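Subject: Re: White table top - edge and what goes under it
Date: Monday, September 2, 2024

On the list last week someone wrote:

> We are replacing the tables in our workroom and have been offered
> white tops from Stornard. Does the white stay decent at the edges?
> Ours get leaned on all day. Also, would you put the table hard
> against a wooden panel or leave a gap?

We have had a white top in our workroom for nearly 900 days now, bought through Ollico, so I can answer some of this.

The flat part is no trouble. A damp cloth on Fridays and it comes up clean. The edge is where the dirt collects, mostly on the side people sit at, and you don't notice it until you are down at floor level looking for a dropped screw. I do the rim and the underside once a month with washing-up liquid and warm water. Don't use the Drataria cream cleaner on it - it took the shine off a patch of ours and that hasn't come back.

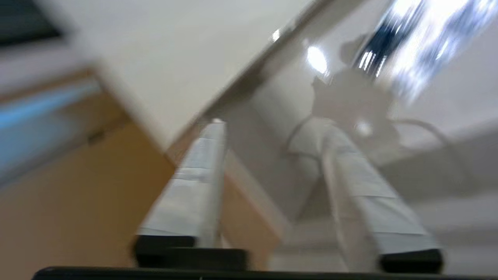
As for the gap, I would leave one. We started with ours pushed right up and it rubbed every time anyone leaned on it. We moved it out by 8 cm and the rubbing stopped. You do lose pencils down there, but you can get a hand in to fetch them.

If you are ordering, ask what the delivery costs before you agree to anything. Ours was 200 pounds on top of the price, and the quote didn't mention it. Farah were cheaper for delivery but had no white in stock at the time.

I still have the fitting sheet and can scan it if it's any use to you.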